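Module holders on a slotted panel: spacing, flex and cable routing

Skakodeck boards > Bench and Enclosure > Mounting

ribcount
Posted August 2023

I'm laying out a printed mounting plate that goes in front of slotted aluminum panel. The plate carries a row of upright holders for modules and one bare circuit board on edge. Gray plastic, flat back, holders raised off the face. The parts are swapped often, so nothing is screwed down.

Two open points before I print the next revision: how much clearance to leave between neighboring holders, and whether the plate needs a stiffener behind it. The tall modules are the worry. They have a lot of height above the holder and act as a lever when pulled at an angle.
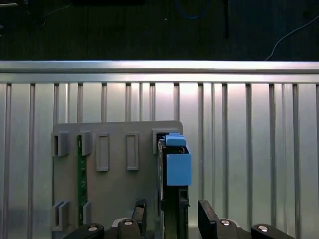 Reply 1: spacing

denell_fit
Set the spacing by the widest part of the module, measured at the top. The black body on yours is one dimension and the blue housing is another, so measure both. I laid out a plate from the body width once and had to reprint it when two housings touched.

For a snug fit I print a short test coupon of the holder only, 3 variants, and pick one before committing to the full plate. A full plate on my machine is almost 900 minutes. The coupon is far less.

Reply 2: stiffener

slot8
I disagree with putting a stiffener behind it. Anything between the plate and the ribs moves the plate forward and makes the lever arm worse. Fasten the plate directly into the slots, two fasteners high and two low, and the aluminum does the work. The Andanwood panel notes recommend the same thing for printed fixtures.

Reply 3

ribcount
Slot fasteners are possible. My concern is that the plate only bears on the raised parts of the ribs, so there are unsupported strips between them. A holder that lands over a groove will flex more than one that lands over a rib. I have not measured how much more.

Measured from the floor, the rail on my drawing is at 1,686 mm and everything else is dimensioned down from that.

Reply 4: the board on edge

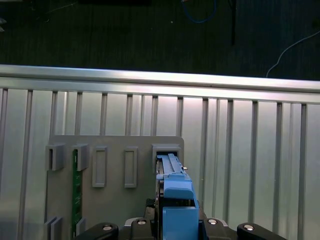

posted by lie_bracket, Mounting section, 2 replies in this thread

The green board is a separate problem from the modules. It is a thin strip standing on edge with components along its length, and a holder that grips the faces can press on them. Grip the ends, or cut a relief where the parts are.

The tall frames to the right of it look fine to me. I would leave the hollow centers alone. Filling them adds print time and does little for stiffness in the direction you pull.

Reply 5: cables

denell_fit
Agree on the relief. I would also clip the white cable before it reaches the rail. A slack cable near a metal lip wears at one point.

Reply 6

slot8
Clipping it is optional. If the cable has to move with anything, a fixed clip only shifts the wear to the clip. Leave a service loop and put edge trim on the rail.

Reply 7

lie_bracket
Edge trim comes off. I have refitted mine twice. Clip on the fixed side, loop after the clip.

Reply 8

ribcount
Going with direct slot fasteners, no stiffener, and end grips for the board. Coupons first. The cable can wait until the plate is settled. I expect to have the plate printed in September and will post the holder dimensions then.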